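Mesa da sala: desocupar, limpar e conservar a toalha plástica

Publicado em 24/8/21
Texto: Notburga Gisler

Âmbito: mesas de uso misto (refeições, jogos, correio, embalagens) cobertas com toalha plástica ou impermeável.

Material: um cesto plástico vazado, dois panos de microfibra, detergente neutro, água morna.

Procedimento

1. Colocar o cesto ao lado da mesa, ao alcance do braço. Tudo o que não pertence à mesa vai primeiro para o cesto e só depois para o seu lugar.

2. Retirar os objetos por grupos: garrafas e tubos, alimentos embalados, caixas de papelão, jogos. Garrafas deitadas devem ter a tampa verificada antes de serem movidas.

3. Baralhos são guardados dentro da própria caixa, fechada. Pegar a caixa pelas laterais; a aba superior rasga com facilidade.

4. Miudezas ficam em uma bandeja ou tigela sobre um móvel de apoio, fora da mesa principal. 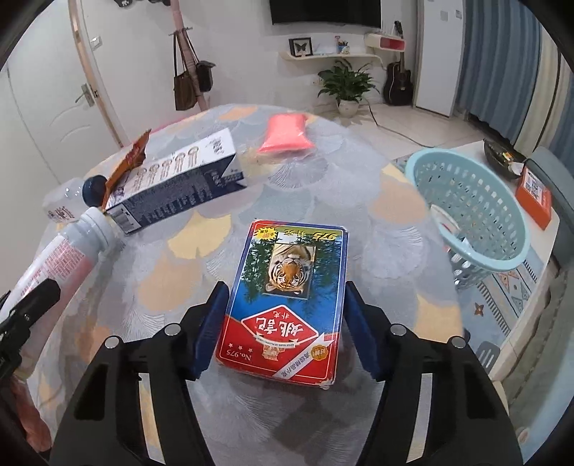
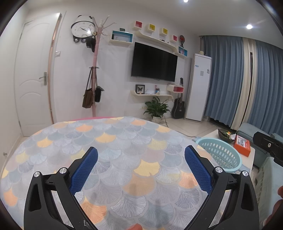 Toalha com estampa de leques ou folhas de ginkgo, cesto plástico à direita.

5. Remover migalhas com pano seco, do centro para a borda. Passar em seguida o pano úmido com detergente: 5 ml por litro (1000 ml) de água. Enxaguar com o segundo pano e secar. A umidade retida sob o plástico mancha a madeira e deixa cheiro.

6. Levantar a toalha a cada 2 semanas e secar também o verso.

Restrições

Não usar álcool, acetona nem esponja abrasiva sobre áreas estampadas. Não apoiar panelas quentes, mesmo com pano dobrado por baixo; usar descanso rígido. Embalagens de papelão impresso não devem permanecer sobre plástico úmido, pois a tinta pode transferir. Mancha recente de tinta: bicarbonato em pasta, 5 minutos, sem esfregar.

Vincos: estender a toalha sobre a mesa em ambiente aquecido e deixar pesos planos nas dobras durante uma noite. Ferro de passar somente se a etiqueta permitir.

Cesto: lavar com água e sabão e escovar as aberturas com escova de cerdas macias. Secar de boca para baixo. Não empilhar com peso sobre a borda.

Revisão do texto: Joonas Mäkelä. A parte sobre toalhas de tecido resinado sai em setembro.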